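Can a robot arm do the fiddly jobs yet? (putting pegs in holes, caps on jars, plugs in sockets)
Posted in Workshop & Home Automation, July 17, 2026

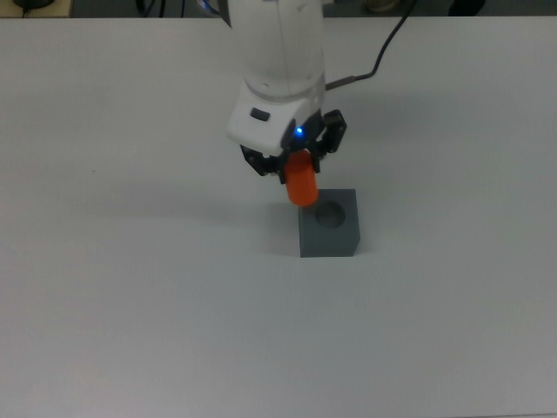

I run a small shop that assembles drawer hardware. One of the duller jobs is pushing a plastic dowel into a round hole in a block before the block goes in a tray. We do it by hand. The clearance is snug but you don't need a mallet. I've been quoted for a single bench-top arm with a two-finger gripper and a camera looking down from above, and the seller says it will learn the job from being guided through it 25 times. I have trouble believing that. My second reason for asking is that the same seller says the arm could be taken home on the weekend to load the dishwasher, and I'd like to know if any of that is real. Budget is fixed, no room for a safety cage.

Covitz

Short version: yes for the dowel, no for the dishwasher.

Peg-in-hole has been done on factory floors for decades, with fixtures. The block is clamped in a known position, the dowel arrives the same way up every time, and the arm repeats a path. What is newer is doing it with the block sitting loose on a bench. The camera has to find the hole, and the arm has to correct sideways before it goes down. Most failures happen in that last bit of travel. If the dowel comes down on the rim of the hole, a stiff arm will shove the block across the table. A compliant one will slide around until it drops in, or stall.

Things to ask the seller:
Does the arm sense force at the wrist, or only motor current?
What happens when the dowel is tilted in the fingers?
Does the camera still see the hole when the gripper is over it?

On the last point, a view from above and behind is often blocked by the gripper body at the worst moment. A second camera near the fingers helps a lot.

We tried a similar setup at Andlow. Guided runs got us a demo. It took over 34 hours of further work on lighting and block placement before we would leave it alone for a shift. Chamfer the holes if you can. That one change did more than any software setting.

Babalola

Don't bother, buy a vibratory feeder and a cheap press. Ours cost less than the gripper alone.

Sarach

The feeder is the right answer if you only have one part. If you run 17 or 19 block styles in small batches, changeover eats the savings and the arm starts to look reasonable. You haven't said which you are.

Regarding the house: a dishwasher has wet glass, mixed shapes, and racks that move when touched. A dowel and a block are both rigid and dry and you know their sizes in advance. Labs can load a few plates slowly with someone standing by. I would not pay for it. Also check the mounting. An arm bolted to a bench and calibrated there will need calibrating again each time you move it, and you will be doing that every Monday morning before the first tray.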